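Filed under: Packs, Belts & Load Carrying > Sizing and fit

Belt keeps riding up under my pack, what am I doing wrong?
Posted by Susska, Tuesday

Hi all, long-time reader and first-time poster, so be gentle. I picked up a Hostness padded belt in January to go with my old Zullby pack and I cannot get the two to live together. On its own the belt is lovely. The minute I put the pack on, the hip pads shove it up into my ribs, and by the second mile I've got one pouch under my armpit and the other digging into my back.

I'm carrying two pouches, a water bottle, a first aid kit and a folding saw, plus 20 litres' worth of the usual bits in the pack (waterproofs, stove, too many snacks). I've tried it looser, tighter, and with the buckle off to one side. Looser was worse! Do I need braces, or a different belt, or do I just give up and put everything in the pack? I'd like to keep the first aid kit where I can reach it with either hand, as we did on the course. Budget is small, I've already spent more on this than my other half knows.

sjögren_outdoors
3 replies to date

Oh, I had exactly this! Two things are fighting for the same bit of hip and the pack will win every time because it's heavier. What sorted mine was taking the hip belt off the pack altogether. On the older Zullby ones it pulls out from behind the lumbar pad, you just have to swear at the Velcro a bit. Then wear the belt a touch lower than feels natural and let the shoulder straps carry the pack. At 20 litres you won't miss the hip belt unless you're hauling bricks.

Move the bottle off your back too. Anything behind your hip bones gets squashed and levers the whole lot upwards. I keep 4 inches clear either side of the spine and have done 286 miles like that this past year with no rubbing (I log everything, sorry). Braces do help but get thin flat ones, the padded sort bunch up under shoulder straps and you'll hate them by lunchtime.

First aid kit: front left, just off the buckle, with a pull tab. Sit down in it before you decide, mind, as mine used to stab me in the thigh every time I got in the car.

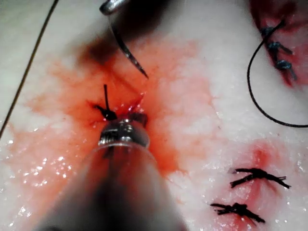

hostness_owner_too
New member

Just get a chest rig mate. Belts are a pain with any pack. I sold mine after 3 walks and put the money towards boots. If you do keep it, check you've got the right size, they come up big and you measure over your trousers, round the hips, ignoring whatever it says on your jeans label. Mine was a size too large and it spun round like a hula hoop.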